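Grinix adds contact-aware planning to its arm control software

04/12/2019

Grinix has released a new version of its arm control software that lets a robot plan around the moment its fingers meet an object. The update is available now to existing license holders, and a trial build can be requested from the company.

Earlier versions handled motion in free space and left the last part of the approach to a separate script written by the customer. That script usually slowed the arm, lowered the gripper and stopped it when a force limit was reached. Users complained that the two halves did not share information. If the script stopped early, the planner still believed the arm had reached its target, and the next move started from the wrong place.

The new version puts both parts in one program. A move can now be written as a free-space path, a guarded approach and a contact step, and the planner keeps one record of the arm's position through all of them. When contact happens sooner than expected, the rest of the path is worked out again from the point where the arm stopped.

Grinix has been using small household items for its tests, among them a blue desk lamp with a rounded base and a flexible neck. A lamp is a harder target than a box. The neck and shade take up space above the base, the cord can lie almost anywhere, and the glossy finish gives depth sensors trouble.
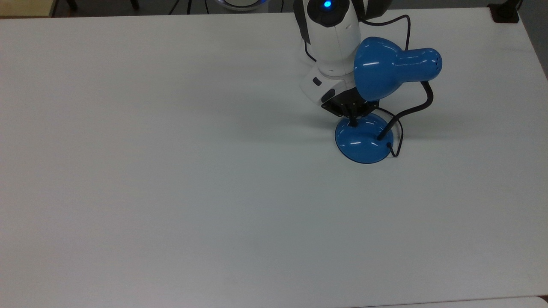

What the planner does with thin objects

The planner builds its map of the table from depth data. Large flat surfaces come out well. Thin parts such as cords and lamp stems often come out with gaps, and in the last version the planner treated those gaps as open space. It would sometimes offer a path straight through a cable.

In the new version, a color image is used to fill in the missing sections. A segmentation model trained by Surotex marks pixels that belong to long, narrow objects, and the planner joins them into a single shape before it looks for a path. Each shape is given a safety margin, which the user can set by object type. The default margin is 5 millimeters for rigid parts and 26 millimeters for anything tagged as flexible, to leave room for a cable that shifts when the object is moved.

The wider margin has a cost. In a crowded workspace the planner may report that no path exists when a person could see one easily. Users can lower the value or mark certain cables as safe to touch, and the log will show which margin ruled out each rejected path.

Shiny surfaces are handled in a similar way. Highlights tend to leave holes in the depth image, or points that float above the real surface. The software now compares several readings taken as the arm moves and drops points that do not stay in the same place. A curved base will still come out less exact than a flat one, so Grinix recommends a guarded approach for any step that touches it.

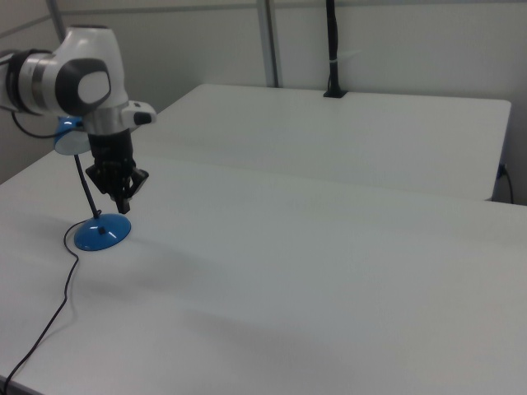 The approach step itself has three settings: speed, force limit and search distance. Search distance tells the arm how far past the expected surface it may travel before it gives up and reports a miss. In the old scripts this was often left out, and a missed object could end with the gripper pushing into the table. The new software will not run an approach step unless a search distance has been entered.

Joint torque readings are used to detect contact, so no extra sensor is needed at the wrist. Customers who already have a wrist sensor can use that instead by changing one line in the setup file. The control loop can be run in a simulator with the same settings, although the simulator treats cords as fixed and will not show them sliding or catching.

Replay tool

The release also includes a replay tool called Clegg. It records joint positions, camera images, gripper commands and planner decisions on one clock and plays them back together. A user can stop at any point and ask why a path was chosen, and the tool will list the other paths that were considered along with their scores.

Clegg keeps the last 50 runs by default and deletes the oldest first. Runs can be locked to prevent deletion, or exported to a shared folder. Exported files do not include the segmentation model, so the other machine must have its own copy to rerun the planning step. Plain playback works without it.

Recordings made with the old logging tool can be opened after conversion. They contain no planner decisions, and that panel will be blank.

Availability

The software runs on Linux. A Windows version of Clegg is expected in January, for playback only. Existing task files will load without changes, but steps that call an outside approach script will show a warning. Support for those calls will be kept for the next 5 releases.

Sudico, which resells the software, will handle upgrades for customers who bought their license through it. Everyone else can download the update from their Grinix account page. The company advises backing up the setup file first, as the installer resets any custom margins to the new defaults.

Known problems are listed in the release notes. They include a delay when loading very long recordings in Clegg and a fault that can cause two cords crossing each other to be joined as one object. A fix for the second is being tested.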